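Week 5 handout: looking after the two-arm fridge cell

Today is my favourite session of the unit, because you finally get your hands on the hardware! Bring the Zolleck checklist and a 2 mm hex key.

Start with the power off and both arms parked. Check the cables at each wrist first. They need enough slack for the wrist to turn fully, and a loop that hangs too low will catch on a shelf or the door sooner or later. Wiggle each connector gently (gently!) and log anything that moves.

Next, bring the arms up at low speed and run the door routine. The right gripper works at the ledge under the top door bin while the left goes to the cabinet.

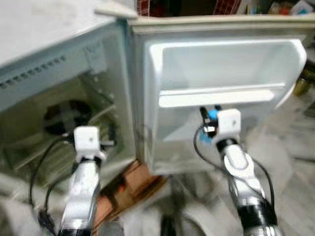

Photo: Kirkideck teaching lab

Watch the collar joint below each gripper housing as you go. Any play there gets magnified at the fingertips, and it's lovely to see how much smoother the door pull is once it's nipped up properly.

Run 51 door cycles, then check the finger tips for wear. Full service is due every 300 hours, and the tips get replaced at 600 whatever they look like.

Write up your readings in the Odetti logbook before you leave. Next week: recalibrating the wrist.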